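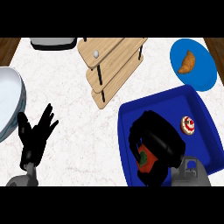
Ulla Ekström

Hello everyone,

Sorry to be slow in answering, I had the hall keys to sort out and then my sister came to stay, and you know how a week disappears. I've copied Nizar's message in below so that those of you who joined after Easter can follow along.

On 15 April 2024, Nizar Sleiman wrote:

> Dear all,
> Quick one about the women's second team. With Fletis moving up to the regional league we will be short of an opponent for the June tournament, and Kamavent have asked whether they can bring two sides instead of one. I'd say yes, but it means another court, and the sports hall only has the one decent net. The other has a rip you could post a parcel through.
> Also, who is coaching the seconds next season? I can carry on till the summer but not after that. My new shifts start in July and I'd miss every other Thursday.
> Nizar

First of all, Nizar, thank you. I know you said not to make a fuss, so I'll keep the fuss to one paragraph. When you took the seconds on they could hardly put a serve over the net, me included (I was still playing then, if you can call it that), and last month they took Vakum to five sets and lost the last one by two points. I was hoarse until the Monday. We'll miss you dreadfully on Thursdays and I hope you'll still turn up when the shifts allow, even if it's only to shout at people about their footwork.

Now, the coaching. I had a long chat after training with Khasawneh, who as most of you know has been helping with the juniors, and the answer is a cautious yes to the seconds. The caution is about the qualification. The league wants a level 2 certificate for anybody in charge on match days, and the next course with places left doesn't finish until the autumn. So for the first few fixtures we'd need somebody with the certificate to sit on the bench. I can do the home ones. If anyone can manage the away matches, please write to me directly, because I lose track of replies on the list and then feel terrible.

As for the tournament, I'm all for Kamavent bringing two sides. They're lovely people and they always stay to help put the chairs away. That gives us six teams in two pools, and if we play to 21 in the pool stage we should be finished by teatime. Last year we played full sets and the final started when half the parents had gone home! The hall is ours for 14 hours if we want it, from eight in the morning, and I've told the office we do.

Which leaves the net. I rang round, and a new one to match standard would come to some 45 pounds more than we paid last time, so I'd sooner have a go at mending the old one first. My neighbour used to repair fishing nets and has had a look, and she thinks the middle is fine and only the top tape and one corner need doing. She'd like it for a fortnight. Could whoever has it in their garage (I think it went home with the Saturday group) bring it along this Thursday?

One small thing about kit. The two missing shirts from the blue set are numbers 4 and 11. Please look in the bottom of your bags, and in your teenagers' bags, which I realise is asking a lot.

Training is at the usual time, and we'll do serve receive for the first half because heaven knows we need it.

Warmest wishes to you all,
Ulla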